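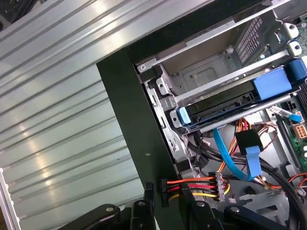

A desktop case with the inside exposed, next to a ribbed metal panel.

How to Clean the Dust Out of a Desktop Computer

A desktop that sits on carpet needs cleaning twice a year. On a hard floor, once is enough. The job takes 60 minutes the first time and less after that.

What you need

A Phillips screwdriver
A can of compressed air or an electric duster
A soft paintbrush, 1 inch wide
Cotton swabs
Rubbing alcohol
A small dish for screws

Before you open the case

Shut the computer down from the menu. Switch off the power supply at the back and pull the plug. Hold the power button in for 15 seconds to drain what is left in the board. Take a photo of the rear ports so you can put the cables back in the same places, then unplug everything and carry the case to a table near an open window.

Most cases have two or three screws along the back edge of the side panel. Take them out, slide the panel back and lift it away. Older cases may have a latch. Touch bare metal on the case before you touch any part inside.

Cleaning

1. Take out the dust filters if your case has them. Rinse them under the tap and leave them to dry completely.
2. Hold each fan still with a finger and blow it out in short bursts. Keep the can upright, or it will spit liquid.
3. Brush the fins of the processor cooler from top to bottom, then blow through them.
4. Blow into the power supply from outside the case. Do not open it.
5. Wipe greasy fan blades with a swab and a little alcohol.

Do not use a household vacuum on the circuit board. The nozzle can build up static.

Closing up

Check that no cable touches a fan. Push gently on the memory sticks to make sure they are still seated. Refit the filters and panel, plug in the cables and start the computer. If it beeps and shows no picture, switch off, unplug it and reseat the memory.

Written by Noémie Turcotte. Last updated 2026-08-06.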